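Sieben Zimmer und eine Teekanne zu wenig

Die Pension Perrin liegt am oberen Ende von Clorkdale, dort, wo die Straße schmal wird und man sich fragt, ob man nicht doch schon an der letzten Abzweigung hätte abbiegen sollen. Ich komme viel zu früh, es ist November, es nieselt, und die Wirtin winkt mich gleich durch in die Küche, weil der Ofen im Frühstücksraum noch nicht so weit ist. Dort sitzen wir dann den ganzen Vormittag, und in den Frühstücksraum schaffen wir es gar nicht mehr.

Sie hat das Haus von ihrer Tante übernommen, eigentlich nur für einen Sommer. „Ich hatte in Trikport eine Stelle in der Buchhaltung und wollte im Herbst zurück“, erzählt sie und schiebt mir ein Stück Apfelkuchen hin, das für zwei gereicht hätte. „Dann kam der Herbst, und im Herbst kamen die Wanderer, und im Winter ist uns ein Rohr geplatzt. So ein Rohr hält einen fest, das glauben Sie nicht. Bis das alles wieder trocken war, hatte ich schon die Buchungen fürs Frühjahr angenommen.“

7 Zimmer hat die Pension, dazu eine Kammer unterm Dach, die nicht vermietet wird und in der die Bettwäsche liegt. Überhaupt, die Bettwäsche! Über kaum etwas spricht sie so gern und so ausführlich. Sie kauft sie seit jeher bei einem kleinen Händler in Gelidport, immer dieselbe Qualität, und wenn ein Bezug dünn wird, näht sie daraus Kissenhüllen, und wenn die Kissenhüllen dünn werden, Putzlappen. „Die Leute merken sich das Frühstück und sie merken sich, wie sie geschlafen haben“, sagt sie. „Wie die Vorhänge aussahen, weiß hinterher kein Mensch. Ich habe einmal alle Vorhänge austauschen lassen, ein Vermögen, und eine Stammgästin hat mich gefragt, ob ich die Fenster geputzt hätte.“

Ihr Tag beginnt um 6 Uhr mit dem Brotteig, den sie am Abend vorher ansetzt. Danach das Frühstück, danach die Zimmer, und zwar nach einer festen Reihenfolge, von oben nach unten, wie es schon die Tante gemacht hat. Die Betten werden abgezogen und dürfen erst einmal lüften. „Meine Tante hat jedes Bett zugedeckt, kaum dass der Gast auf der Treppe war. Ich lasse alles offen liegen, bis die Treppe gewischt ist. Darüber haben wir uns wirklich gestritten, zwei erwachsene Frauen, wegen einer Bettdecke.“ Sie lacht und schenkt nach. Die Tante, sagt sie, habe bis zuletzt behauptet, man rieche den Unterschied nicht.

Clorkdale hat 500 Einwohner, und im vergangenen Jahr zählte die Pension 1.465 Übernachtungen. Die Zahl hat sie aus dem Meldebuch, das sie mir aufschlägt, alles mit Bleistift, alles in derselben ordentlichen Schrift. Ob sie davon leben kann? Sie wiegt den Kopf. „Im Sommer ja, im Februar frage ich mich das auch. Im Februar streiche ich Türen.“ Seit der Bus aus Trikport nur noch am Vormittag fährt, holt sie manche Gäste selbst unten an der Haltestelle ab — zu Fuß, mit einer Schubkarre für die Koffer, wenn der Weg vereist ist. Geld nimmt sie dafür keines. Einmal habe ihr ein Ehepaar zum Dank eine neue Schubkarre geschickt, mit Schleife.

Ich möchte wissen, was die Gäste heute anders wollen als früher. Da muss sie länger überlegen, und während sie überlegt, räumt sie den Tisch ab und deckt ihn mit frischen Tassen wieder neu ein. „Früher wollten sie ein Radio“, sagt sie schließlich. „Heute wollen sie, dass es ruhig ist. Und sie wollen Kräutertee, alle, am liebsten gleichzeitig, und ich habe für jedes Zimmer eine Kanne außer für das letzte. Die siebte ist mir im Sommer heruntergefallen, und so eine finde ich nicht mehr.“ Eine andere zu kaufen, kommt für sie nicht infrage, jedenfalls noch nicht. Sie sucht auf jedem Flohmarkt zwischen Clorkdale und Gelidport nach dem Muster, blau mit einem schmalen Rand.

Aufhören will sie vorerst nicht. Eine Nichte hilft in den Ferien mit und hat schon angekündigt, dass sie die Betten wieder sofort zudecken würde. „Das liegt wohl in der Familie“, sagt die Wirtin und packt mir, obwohl ich mich wehre, den restlichen Kuchen für die Heimfahrt ein.

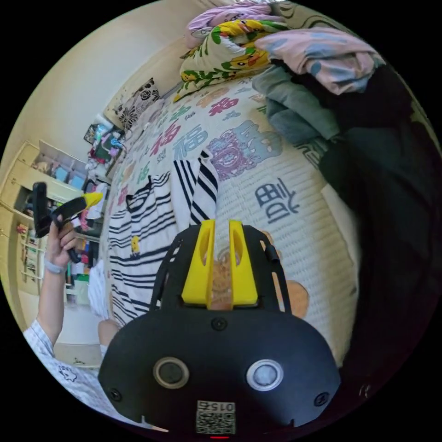 Am Bett, Pension Perrin in Clorkdale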